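홈 커뮤니티 로봇·자동화 유지보수 글쓰기 내 글 로그인

그리퍼 손가락이 제자리에서 안 닫혀요 (닫을 때 한쪽으로 쏠림)

솔더링초보탈출

안녕하세요, 눈팅만 하다가 처음 글 씁니다. 저희 팀은 사무실 한쪽에 로봇 한 대 두고 책상이랑 선반 위 물건 집는 작업을 돌리고 있어요. 두 손가락짜리 링크식 그리퍼고, 손목에 작은 카메라가 달려 있어서 그 화면 보면서 집는 위치를 맞춥니다. 제어는 Drumuva로 하고, 작업 기록은 Zollow에 쌓고 있어요.

문제는 지난 11월에 손가락 끝을 새 걸로 갈고 나서부터 생겼습니다. 완전히 닫으라고 명령을 주면 두 손가락이 가운데서 만나야 하잖아요. 그런데 왼쪽이 조금 먼저 와서 오른쪽을 밀어요. 진짜 조금인데, 책처럼 얇은 걸 집을 때는 이 조금이 엄청 큽니다ㅠㅠ 책등을 잡으면 책이 살짝 돌아가면서 올라와요. 병이나 주전자 뚜껑 같은 건 또 그럭저럭 됩니다. 그래서 처음엔 다들 카메라 탓을 했어요.

카메라 보정은 두 번 다시 했고 결과는 거의 똑같았어요. Drumuva 설정 화면에서 완전 열림 값은 800, 완전 닫힘 값은 128로 되어 있는데 이건 교체 전이랑 같은 숫자입니다. 손가락 끝 고정하는 볼트는 손으로 만져봤을 때 흔들리지 않았고요. 케이블도 갈아봤는데(괜히 갈았나 싶습니다) 달라진 게 없었습니다.

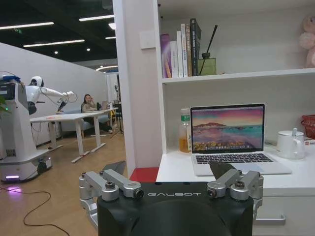
한 가지 더 이상한 건 아침에는 덜하고 오후 4시쯤 되면 더 심해진다는 점이에요. 기분 탓일 수도 있는데 기록을 보면 오후 실패가 확실히 많습니다. 교체하고 지금까지 692번 넘게 집기를 돌렸는데 책 쪽 실패가 대부분 오후에 몰려 있어요. 모터가 더워져서 그런 건지, 링크가 헐거워지는 건지, 아니면 영점을 다시 잡아야 하는 건지 감이 안 옵니다. 영점은 잘못 건드렸다가 아예 못 쓰게 될까 봐 아직 손을 못 대고 있어요. 비슷한 증상 겪어보신 분 계시면 어디부터 봐야 할지 순서라도 알려주세요. 감사합니다!!

볼트는십자로

저도 똑같은 걸로 일요일 하루를 통째로 날린 적이 있어서 그냥 못 지나가겠네요ㅋㅋ 카메라는 일단 잊으세요. 카메라가 틀어졌으면 화면에서 위치가 어긋나 보이지 손가락이 서로 밀지는 않습니다. 닫을 때 한쪽이 먼저 오는 건 거의 기구 쪽이에요.

저라면 이 순서로 봅니다.

먼저 비상정지 누르고 그리퍼 전원을 내리세요. 전원 살아 있는 상태로 링크 사이에 손가락 넣지 마시고요, 저는 장갑 끝이 물려봤습니다. 그다음에 손가락 끝을 양쪽 다 빼고, 끝이 붙는 면을 닦으세요. 교체할 때 예전 나사풀림 방지제 찌꺼기가 한쪽 면에 남아 있으면 그것만으로도 끝이 살짝 기울어요. 제 경우가 딱 이거였습니다. 눈으로는 안 보이고 손톱으로 긁으니까 나오더라고요.

닦고 나면 좌우를 바꿔서 끼워보세요. 바꿔 끼웠더니 이번엔 오른쪽이 먼저 오더라, 그러면 손가락 끝 부품 자체가 문제고요. 그대로 왼쪽이 먼저 오면 링크나 축을 보시면 됩니다. 이 확인 하나로 반은 끝난 거예요. 물론 좌우 모양이 다른 부품이면 바꿔 끼우면 안 되니까 그건 먼저 확인하시고!

링크를 볼 때는 볼트를 하나씩 꽉 조이지 마세요. 손으로 흔들어서 안 흔들린다고 멀쩡한 게 아니에요. 관절에 들어가는 볼트는 너무 조이면 뻑뻑해지고, 덜 조이면 힘 받을 때만 놀아요. 저는 전부 살짝 풀어놓고 손가락을 손으로 천천히 여닫으면서 조금씩 번갈아 조입니다. 토크값은 꼭 본인 그리퍼 설명서 보시고요, 기종마다 달라서 제 걸 적어드려도 소용없어요. 손으로 여닫는 것도 설명서에서 허용하는 기종인지 보고 하세요. 감속기 때문에 억지로 돌리면 안 되는 것도 있습니다.

오후에 심해지는 건 한쪽 관절이 뻑뻑해서 그럴 수도 있고 풀려서 그럴 수도 있는데, 구분은 쉽습니다. 하루 돌리고 나서 볼트에 네임펜으로 선을 그어두세요. 볼트 머리에서 링크까지 이어지게 한 줄. 다음 날 선이 어긋나 있으면 풀리는 거예요. 저는 이거 안 하고 감으로만 조이다가 같은 걸 세 번 고쳤어요.

ingate_쓰는사람

영점 다시 잡으면 됩니다. 저희는 Ingate 쓰는데 메뉴에서 초기화 누르니까 바로 됐어요.

야근하는티칭펜던트

윗분 말씀에 조금만 보태자면, 영점은 제일 마지막에 하시는 게 좋아요. 한 모터로 양쪽 손가락이 같이 움직이는 구조면 영점을 아무리 다시 잡아도 좌우 차이는 그대로 남거든요. 닫힘 위치가 통째로 옮겨갈 뿐이에요. 손가락마다 모터가 따로 있는 구조라면 얘기가 달라지고요. 글에는 어느 쪽인지 안 나와 있어서 그것부터 확인해보셨으면 합니다.

그리고 닫힘 값 128을 교체 전 그대로 쓰신다는 부분이 좀 걸려요. 새 손가락 끝이 예전 거보다 조금이라도 두꺼우면 명령상으로는 아직 덜 닫혔는데 실제로는 이미 맞닿아서 계속 밀고 있는 상태가 됩니다. 그러면 모터가 힘을 계속 쓰니까 뜨거워지고, 오래 돌린 오후에 더 심해지는 것도 말이 돼요. 닫힘 명령 준 다음에 전류값이 안 떨어지고 계속 버티는지 한번 보세요. 버티고 있으면 닫힘 값을 열림 쪽으로 한 칸씩 옮기면서, 두 끝이 닿기만 하고 밀지는 않는 지점을 찾으면 됩니다. 값 바꾸기 전에 원래 설정은 꼭 따로 저장해두시고요.

얇은 종이 한 장 끼워보는 것도 괜찮아요. 닫은 상태에서 끝 쪽 종이는 술술 빠지는데 안쪽은 꽉 물려 있으면 끝이 벌어진 거고, 위아래가 다르면 비틀린 겁니다. 저희는 Zervas 부품으로 갈 때마다 이걸 하고 넘어가요. 3분이면 해요.

책은 원래 까다로워요. 표지가 미끄러운 것도 있고 책마다 두께도 다르고요. 손 다 보신 다음에 같은 책 한 권만 정해서 아침이랑 오후에 똑같이 돌려보세요. 이 책 저 책 섞어서 돌리면 고쳐진 건지 아닌지 또 헷갈립니다.

솔더링초보탈출

와 답변 감사합니다!! 저희 건 한 모터로 양쪽 다 움직이는 구조예요. 좌우 모양도 같아서 바꿔 끼워볼 수 있을 것 같습니다. 전류값은 본 적도 없었는데 방금 지난 기록을 열어보니까 닫은 뒤에도 안 떨어지고 쭉 가네요... 설정부터 저장해두고, 끝 빼서 닦는 것부터 해보겠습니다. 네임펜은 내일 사 갈게요. 해보고 결과 여기 밑에 달겠습니다.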